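아르켈리어 탕비실·물류동 자동화 관련 자주 묻는 질문

2022년 12월 5일 | 글: 아르켈리어 사내소통팀

지난 4월 오네티 라인이 들어온 뒤로 문의가 꾸준히 쌓였습니다. 같은 답을 복도에서 되풀이하다 목이 쉬어서 글로 옮깁니다. 오네티는 물류동 포장 라인, 프뤼디에는 탕비실 정리 작업의 이름입니다. 둘을 바꿔 부르셔도 로봇은 상처받지 않지만 정비 접수는 엉뚱한 곳으로 갑니다.

제 자리가 없어지나요?

가장 많이 받은 질문입니다. 포장 라인에서 일하던 23명 가운데 19명은 같은 부서에 남았고, 나머지는 본인 신청으로 검수와 정비 쪽으로 옮겼습니다. 계약 해지는 없었습니다. 내년 계획은 저희도 내년 예산표가 나와야 압니다. 그 표를 먼저 보신 분은 저희에게도 좀 보여 주세요.

그럼 하는 일은 그대로인가요?

그대로는 아닙니다. 상자를 접던 분이 이제는 상자를 접는 기계를 지켜봅니다. 허리는 덜 아픈데 눈이 아프다는 의견이 있었고, 그래서 감시 업무는 60분마다 교대합니다. 교대 시간에 커피를 마시는 것은 근무로 인정됩니다. 커피를 마시며 화면을 계속 보는 것은 교대로 인정되지 않습니다.

왜 하필 탕비실인가요?

포장 라인은 물건이 늘 같은 자리에 옵니다. 탕비실은 그렇지 않습니다. 그릇은 그릇대로, 컵라면은 컵라면대로, 과자 봉지는 또 어제와 다른 곳에 있습니다. 프뤼디에 담당자들은 이것을 '비정형 환경'이라고 부르고, 총무팀은 '평소'라고 부릅니다.

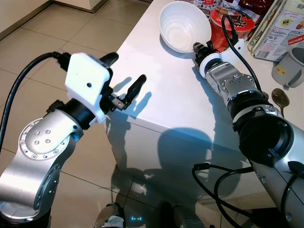 집는 일 자체는 사람에게 너무 쉬워서 설명하기가 오히려 어렵습니다. 어디를 잡을지, 얼마나 세게 잡을지, 옆에 있는 것을 건드리지 않으려면 팔을 어느 쪽으로 돌릴지를 하나하나 정해 주어야 합니다. 20년 차 선배에게 "그릇을 어떻게 드세요?"라고 물었다가 한참 동안 대답을 못 들은 적도 있습니다. 그 침묵까지 작업 분석서에 적어 두었습니다.

설거지도 해 주나요?

안 합니다. 각자 하세요. 이 항목은 로봇 도입 전에도 게시판에 붙어 있던 내용입니다.

로봇이 움직일 때 제 머그잔을 꺼내도 되나요?

안 됩니다. 정지 버튼을 누르고, 두 팔이 모두 멈춘 것을 확인한 뒤에 손을 넣으세요. 다시 켜는 것은 교육을 받은 사람만 할 수 있습니다. 교육은 2시간이고 졸 수 있을 만큼 조용하지 않습니다.

카메라가 직원을 감시하나요?

팔 끝 카메라는 물건을 찾는 데 씁니다. 영상은 근태나 평가에 쓰지 않으며, 이 내용은 노사 합의서에 들어 있습니다. 누가 남의 과자를 먹었는지 확인해 달라는 요청이 이미 여러 번 들어왔는데, 모두 같은 조항에 따라 반려했습니다.

로봇이 사람보다 빠른가요?

포장은 빠릅니다. 탕비실은 느립니다. 답답해서 대신 치워 주는 분들이 계신데, 그러면 기록에는 로봇이 치운 것으로 남을 수 있습니다. 마음은 감사하지만 참아 주세요.

교육 신청은 어디서 하나요?

르페브르 교육실에서 받습니다. 정비 기초와 작업 가르치기, 두 과정이 있습니다. 근무 시간으로 처리되고, 팀장 결재가 필요합니다. 결재가 늦어지면 저희에게 알려 주세요. 팀장 결재는 아직 자동화 대상이 아닙니다.

댓글

물류2조: 교대 주기 60분으로 바뀐 건 진짜 좋습니다. 근데 휴게실 의자도 좀 바꿔 주세요.

총무에서왔어요: '평소' 부분 누가 제보했나요.

야간반: 야간에도 교육 있나요? 신청서에 낮 시간만 나옵니다.

사내소통팀: 야간반님, 신청서 비고란에 희망 시간을 적어 주시면 됩니다. 의자는 총무팀에 전달했습니다.

문의: 아르켈리어 사내소통팀 | © 2022 Arkelier | 맨 위로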